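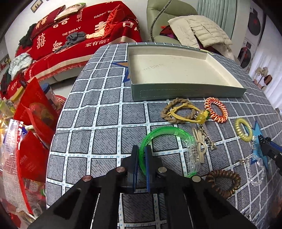 Speaker notes / Session 2: Small accessories, resale and repair

Good afternoon, and thank you for staying after lunch. My name is Eun-seong Hwang and I buy secondhand jewelry for the Lorno shops. I will speak for 20 minutes, then we take questions.

(Wait for the door to close.)

My subject is bangles. I mean cheap ones, the colored, see-through kind like the green one on the opening slide. Many shops put them in a bowl near the register and forget them. I did the same for two years. Today I want to explain why I stopped.

First, sizing. A bangle does not open, so it must pass over the hand. Customers tell us their wrist size, and this number does not help us very much. Please measure the inside diameter and write it on the tag in millimeters. In our Drorkunwood shop we had 505 bangles in stock in August, and only 48 of them had any size on the tag. You can imagine the returns.

(Pass the sizing cone to the front row. Ask for it back!)

Second, sorting. We used to sort by color, because it looks pretty on a shelf. Now we sort by size first and by color inside each size. The shelf is less pretty — I admit this — but a customer with small hands goes directly to her row and tries on three or four pieces.

Third, cleaning. For plastic and resin we use lukewarm water, one drop of dish soap and a soft cloth. No alcohol. Alcohol can make clear plastic cloudy, and I lost a very nice amber set in this way. If there is a sticker residue, rub it with a little cooking oil, wait, and wash again.

(If time is short, skip to pricing.)

Repair is the question I get most often. A cracked resin bangle can be glued, but the line will show and the edge can scratch the skin. We do not sell glued ones for wearing. My colleague Joo keeps them for the craft box, and people buy them for curtain ties and mobiles.

Pricing. Sets sell better than singles in our shops, but please do not make a set from different sizes only because the colors match. We tried it. The customer wears one and brings back the others.

Last slide: the tag template. It prints on the small Uteck labels, and I left paper copies on the chair by the window. Questions now, and please use the microphone, my hearing on the left side is weak.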